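Flarnley Opens Its Kennedy Street Studio to Home Cooks This July

KENNEDY STREET, DRISTHOLM. 31 shares | 2 comments

I've been waiting to send this one out for months, so forgive me if I go on a bit! Flarnley, the little cooking school I started in my own kitchen, is moving into a real home on Kennedy Street, and our first bread and pasta classes start in July.

The new place is 2000 square feet, which feels enormous to me (my old kitchen could hold me, the dog and one very patient student). It used to be the Zirnness shoe store, and plenty of folks in Dristholm bought their school shoes there. We kept the old sign over the back door. I couldn't stand to see it go.

Last year 487 people took a class with us, and the thing they asked for over and over was more counter space. Well, we heard you. I like to knead on wood, I always have, and I fussed over the tops until everyone was sick of hearing about butcher block. I love the mix of pale and honey-colored strips, with those darker streaks running through. 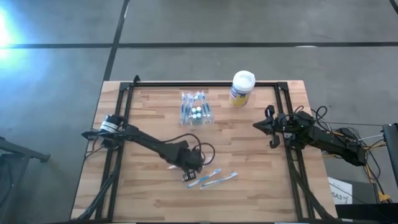

What we're teaching

Beginner sourdough runs in the mornings, starting at 9 a.m., and you'll leave with a loaf to bake at home plus a jar of starter. Fresh pasta is in the evenings. We also have a kids' pizza hour, and a pie class that I'm teaching myself, with my grandmother's crust recipe (lard, sorry, I won't budge on that).

Classes stay small. Aprons, flour and coffee are included, and if you have a food allergy, please tell us when you book so we can plan around it.

How to sign up

Booking opens at noon on the first of July, at the front desk or over the phone. Everyone who took a class last year gets first pick of the evening spots. Gift cards are ready now, and they don't expire.

Parking is behind the building, next to the hardware store. Come in through the back door, under the Zirnness sign.

1002 likes | 31 shares | Leave a comment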